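Labs That Share Robot Arms Get a Common Rulebook

By staff, Gilildale
March

Workshops and labs in Gilildale that run robot arms on open benches will soon work from the same set of safety rules. The guidelines, drawn up over the winter by the Birkamen Center for Applied Automation, take effect the first Thursday of next month.

They apply to any site in the center's network where people and arms use the same room without a full cage. The network has 19 member sites, among them the machine builder Turunen and the training shop at Jitero. Until now each one has written its own rules, and people who moved between buildings had to learn a new set every time.

The biggest change concerns who may stand where. Each bench must have a marked reach line showing how far the arm can extend with its tool attached. While the arm is powered and able to move, anyone inside that line must be named on the day's run sheet. Visitors stay outside it. One person on the sheet is the operator and keeps a hand free for the stop button.
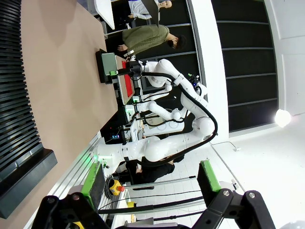
Does a person have to leave the area every time the arm moves?

Work inside the reach line is allowed at reduced speed, provided the person is on the run sheet and the operator has called out the move. At full speed the area has to be clear.

Stop buttons get a section of their own. Every bench needs at least one that can be reached from a normal working position, and it may not be covered by tools, coats or packaging. Where two arms share a table, pressing any button must stop both. Several older setups stop only the arm that the button is wired to, and those will have to be rewired before they can be used with two arms running.

The reduced speed limit is 20 centimeters per second, measured at the tip of the tool. Sites may set a lower figure but not a higher one. If a gripper is changed, the speed and the reach line both have to be checked again before the next run, even when the new gripper is the same model as the old one.

Cables are covered as well. Lines that run along an arm must have enough slack for its full range of motion and must be looked at before the first run of the day. Cables on the floor have to be taped down or moved under a cover wherever people walk. The center reviewed 477 incident notes sent in by member sites before it wrote the rules, and tripping came up more often than contact with a moving arm.

The rules also ask for a short stop test each morning. The operator starts a slow move, presses the button and writes down the result. A bench that fails stays off until it has been repaired and tested again. Records are kept for a year and can be requested by any other site that sends staff to work there.

Training takes half a day and is open to students and contractors as well as employees. The center has room for 800 people in the first round. Those who finish will get a card that is good at all member sites, replacing the separate sign-offs used today. Sessions start at 8:30 a.m. in the main building in Gilildale, and Jitero will hold evening sessions for its own trainees.

Fully caged cells and mobile robots are left out of this version. A separate text on mobile units is being drafted, and member sites can send in comments on it through the end of the summer.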